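Unit 7: Finishes, Wear and Conservation of Case Furniture
Handout to accompany the lecture by Margarida Pacheco

Read before the workshop session. The Borbély reader, part 2, covers the same ground at greater length but uses older terms for varnish.

7.1 What a finish does

A finish slows the exchange of moisture between wood and air. It does not stop it. A board with one coated face and one bare face takes up moisture unevenly and will cup. Dressers and chests are often finished on the outside only, and the tops of older pieces should be checked for cupping with a straightedge laid across the grain.

The finish also takes the abrasion that would otherwise reach the wood. Film finishes (shellac, lacquer, varnish) sit on the surface. Penetrating finishes (linseed oil, tung oil) cure partly within it. Wax is usually a top layer over one of the others.

7.2 Identifying an existing finish

Test in a hidden area, such as the underside of an overhang or the back edge of a side panel. Work from the weakest solvent to the strongest and stop at the first reaction.

Mineral spirits: removes wax and surface dirt.
Denatured alcohol: softens shellac.
Lacquer thinner: softens nitrocellulose lacquer and also shellac, so the alcohol test must come first.
No reaction to any of these: varnish, or a catalyzed finish.

Record the result on the survey sheet with the location of the test. Géza Deák's notes on the Kirnside chests show what happens when the location is left out - the same panel was tested three times in different years.

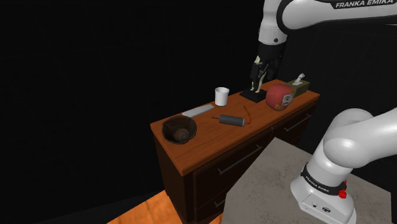 7.3 Point loads and contact damage

Objects left on a horizontal surface damage it in two ways. The first is compression. A small foot carries the whole weight of the object on a small area, and a soft film will take an imprint over months. The second is chemical. Plasticizers in vinyl and some rubbers migrate into lacquer and leave it tacky. Felt is safe if the adhesive is fully cured. Plain uncoated card is acceptable for short periods.

Pressure is load divided by contact area. Halving the side of a square foot raises the pressure by a factor of four. Students tend to forget this when they choose pads.

7.4 Sheen and light

The Gostis survey covered 851 pieces in domestic use, 13 of which had to be excluded for incomplete records. Tops lost sheen faster than sides in every group. Kojo Bonsu attributes the difference to dusting. Hajnalka Major gives more weight to light, which falls on tops at a steeper angle. The data do not separate the two.

7.5 For the workshop

Bring nitrile gloves, cotton swabs and a completed survey sheet for one piece at home. Sample boards come from the Drotbridge store and must be returned unsanded. Questions about the sheet go to Benedita Vieira before the end of November.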